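The man who can't leave an old computer alone

I'd been warned that Tanner Cormier would try to send me home with a computer. He didn't quite manage it, but it was close, and I did leave with a mouse mat.

Tanner rebuilds old desktop towers in a unit at the back of the Gunwood industrial estate, between a tile place and a bloke who re-covers caravan seats. You go up a ramp, past the bikes, and there he is with his glasses on his forehead, looking for his glasses. He's been at it eight years. Before that he fixed photocopiers, and he has feelings about photocopiers that I won't print.

"People think it's a hobby that got away from me," he said, clearing a chair. "It was a job that got away from me. The hobby is fishing, and I haven't been since January."

Most of the machines come from offices. A firm over in Brirkthorpe upgraded everything last summer and he took 96 towers off their hands in one go, two trailer loads, which his neighbours at the unit still bring up. He strips each one right back, vacuums out the fluff and tests the parts on their own before anything goes back in. The finished ones are sold cheap or passed on to a homework club.

I asked what he finds in them. He lit up at that!

"Biscuit crumbs, mate. Paper clips. I had one with a kid's hair tie wound round the fan. And dust like you wouldn't believe -- grey felt, you could make slippers out of it." He has a favourite kind of case, too, and it's the dull office sort. No windows, no coloured lights. What he likes is that everything unclips. "Somebody sat down and thought about the poor bugger who'd have to open it. You get a handle, you get coloured tabs on the bits you're meant to pull. Blue means have a go. I could kiss whoever came up with it."

Laying the tower on its side is the first thing he teaches anyone who comes in to help. Upright, he says, you're working into a wall and the screws fall down the back. On its side it's a drawer, and you can get both hands in and see what you're doing. The second thing he teaches is where to put the parts down. He's very firm on this one.

"Never flat in a pile. I used to stack the memory up like toast and wonder why I was swearing by lunchtime. Now it all stands up in slots, next to the case, and your hand knows where to go."
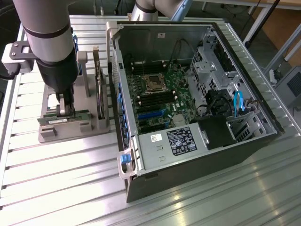

Memory is the bit he enjoys most, oddly enough. A stick goes in one way round only, there's a notch to tell you which, and you hold it by the ends and keep your fingers off the chips. Then you press until the clips come up. "It wants more of a shove than you'd like," he said. "Everyone's too gentle the first time. They ring me up and say it's dead, and it's just sitting there half in."

The graphics card he leaves until late, so it isn't in the way, and he won't fit a cooler until he's looked over the processor socket with a torch. Bent pins are his great sorrow. He keeps a Strömberg magnifier on a string for them, and a mechanical pencil with no lead in it for nudging them straight, and he reckons he saves more than he loses.

His records are all in a stack of exercise books. I had a flick through the latest and the last entry was number 1192, with "noisy but willing" written next to it. A dealer called Vusisero once offered him $800 for a mixed lot of cards and he said no, then sulked for a week about having said no.

Would he ever stop? He had a think about that while he hunted for a screw.

"When the knees go, maybe. You want a cuppa? You sure you don't need a computer?"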